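Reviews > Music > Drum Machines

Lobo beat machine from Poltulell: my review after one month

I teach beat making to teenagers in Tudholm, and in July I bought the Lobo for our Tuesday class. It cost me 404 dollars. I learned on old records and a used sampler, so I was curious how it would feel.

The pads are very good. They answer to a light touch, and the swing control gives the drums a lazy, late feeling, as on the rap records I grew up with. It comes with 660 sounds. The snares are my favorite, but many of the bass sounds are too similar to each other.

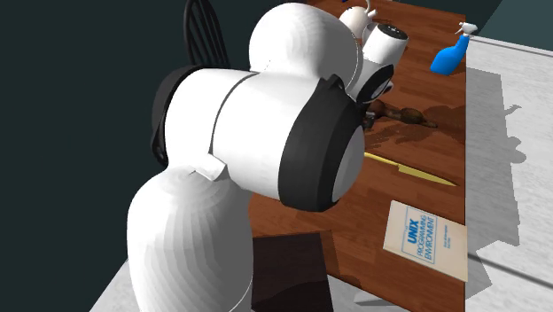
Robot arm over a wooden table, computer render.

The menu is the weak part. To cut a sample you must go through 7 screens, and my students lose patience. The printed manual did not help me much. The headphone output is also a little quiet for a noisy room.

I would still buy it again for live playing. For long sample work I will keep my old machine.

Ajith Amin, Tudholm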